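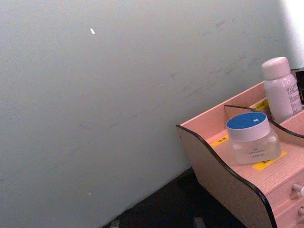
Photo: Mỹ Tăng / Grusgate Institute

The case for keeping the paper file

Opinion

In June the Shire of Prurkwood resolved to close the records counter at its civic centre and to transfer all enquiries concerning rates, building approvals and cemetery plots to an online portal. The resolution was passed without debate. Under its terms, original documents that have been scanned may be destroyed after a retention period of 13 months, and residents who wish to consult material that has not been scanned must lodge a request and wait for an officer to retrieve it from storage.

The Grusgate Institute has supported the digitisation of local records since its foundation, and it continues to do so. A resident who lives two hours from the civic centre should not have to drive there to read the conditions attached to a neighbour's shed. Scanning has opened collections that were previously known only to a handful of local historians, and it has relieved council staff of a good deal of repetitive work. The objection raised in this essay concerns the second half of the policy, namely the assumption that a scanned file is a replaced file.

A building file is seldom a single document. It is an accumulation of drawings, letters, receipts, inspection notes and amendments, and its meaning depends to a considerable extent on the order in which those items were placed. When the folder is broken up for scanning, each item receives a title and a date, and the relationship between them is left to whoever enters the description. In the sample examined by the Institute, which consisted of 157 residential files, pencil annotations were illegible in the scanned copy of 9. In a further 13 files the reverse side of at least one drawing had not been captured at all. Those figures may appear modest. They are less so to the owner of a house whose only evidence of an approved retaining wall is a note on the back of a plan.

It will be said that these are failures of execution, and that a better contractor with a better scanner would have avoided them. The Institute accepts that point in part. Standards can be tightened, and the present contract contains no requirement for quality checking beyond a page count. Yet every collection digitised to date, including those handled with great care, has required some later correction by reference to the originals. A policy that provides for the destruction of those originals within 13 months assumes that all errors will be noticed within that time. Most building files are not consulted until a property is sold, and the interval between sales in the older parts of Prurkwood is commonly measured in decades.

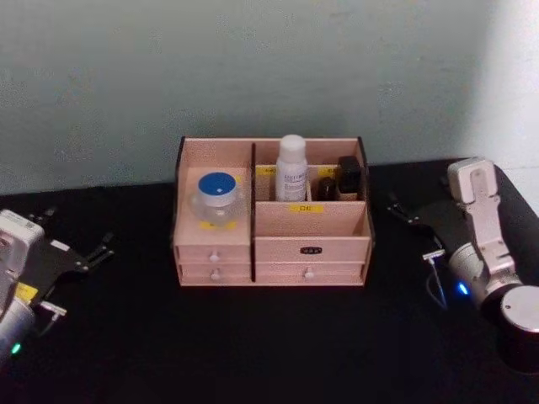

The second consideration is one of access. The counter was used by people who did not know precisely what they were looking for, and an experienced officer could often tell them. A portal answers the question that is put to it. A woman searching for the grave of a great-uncle whose surname was spelled three ways in the burial register will enter one spelling, receive no result, and reasonably conclude that there is nothing to find. The same difficulty is felt keenly by families whose names were recorded without their proper marks. The surname Đồng, for instance, has been indexed by councils as Dong, Doong and Dung, and the search function adopted at Prurkwood treats these as unrelated. An officer at a counter would have tried all of them as a matter of course.

Considerations of cost have been placed before the public in a manner that is less than complete. The council's summary paper sets the annual rent of the storage facility at Pisorer against the one-off expense of scanning, and finds in favour of the latter. It makes no allowance for the renewal of software licences, for the migration of data when a system is retired, or for the staff hours needed to answer enquiries that the portal cannot resolve. Paper kept in a dry room requires little beyond the room. Digital records require continuing attention, and a council that closes its counter in a search for savings may not be well placed to guarantee it.

The Institute therefore recommends 2 amendments. The first is that the provision for destruction be withdrawn in respect of building, burial and land records, and that the originals be retained in their existing order, with the folder itself treated as part of the record. The second is that a staffed enquiry service be maintained on at least one morning each week, whether at the civic centre or at the library, with an officer authorised to consult the originals on a resident's behalf.

Neither measure would delay the portal, which should proceed to its scheduled opening. Both could be accommodated within the present storage lease. The council has indicated that it will receive written comment before the retention schedule is settled, and residents holding property in the shire are encouraged to request a copy of their own file, in full and including the reverse of each sheet, while the originals remain available for comparison.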